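Equipment planning at the Surnidthorpe packing centre begins in July, when Eulalia Huenchumán reviews bids for the coming year. The Plerkow request is for a second bench with two arms.
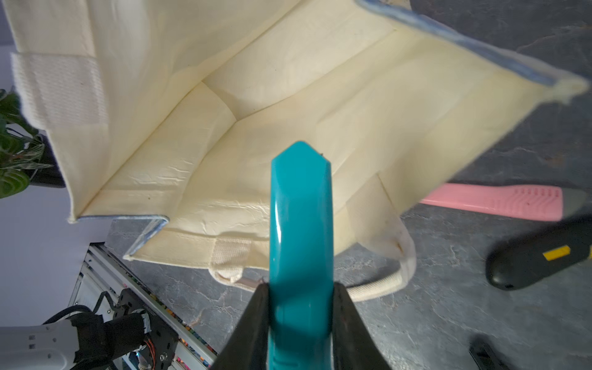
What does the budget cover?

Spare gripper fingers, cabling and 20 days of training.

"We cost the upkeep before the purchase," Ms Huenchumán said. Filling canvas bags remains the test task for any bid.
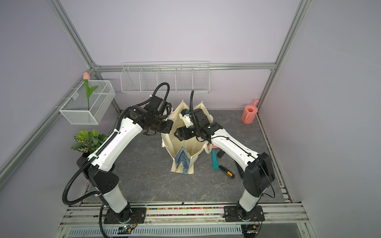 Horacio Riquelme

She expects a decision once the Pevo quotation has been received.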